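Worktable (white-topped)

By Ro-un Sung
15 December 2023
218 shares | 2 comments

A white-topped worktable is a flat, light-colored table used for sorting, assembly, cutting, drawing and other jobs done by hand. It is one of the most useful pieces of furniture ever put in a room, and one of the least written about!

The pale surface reflects light back up onto whatever is being handled, so small dark parts such as screws, clips and needles are easy to find. Common tops include laminate, painted wood, enameled steel and solid plastic. Standing tables are usually built higher than desks, and many have adjustable feet for uneven floors.
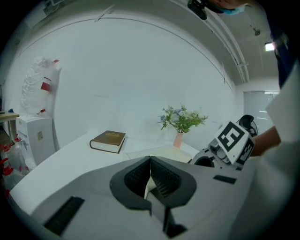 A white table with a person in a light blue face mask standing close by.

In the port town of Skikport, white tops became popular through the Bumach workshop, which built 700 of them for schools and repair rooms. The Bumach table had rounded corners (a wonderful touch, as anyone with a bruised hip will agree) and a top that could be lifted off and turned over once one side wore out. Its smaller cousin, the Plelard, folded flat against a wall and was loved by home sewers.

Care is simple. Most tops need only a soft cloth and mild soap. Ink should be wiped up quickly, and scouring powder dulls the finish, leaving tiny scratches that hold dirt. Matte tops cause less glare under strong lamps, while glossy ones wipe clean faster.

See also: Drafting table; Sewing table; Workbench

Comments (2)

Ra: We had a Plelard in the hallway for 30 years. The hinge squeaked the whole time and I still miss it.

mossy_drawer: Try baking soda paste for ballpoint, but test a corner first. Mine came up great last May.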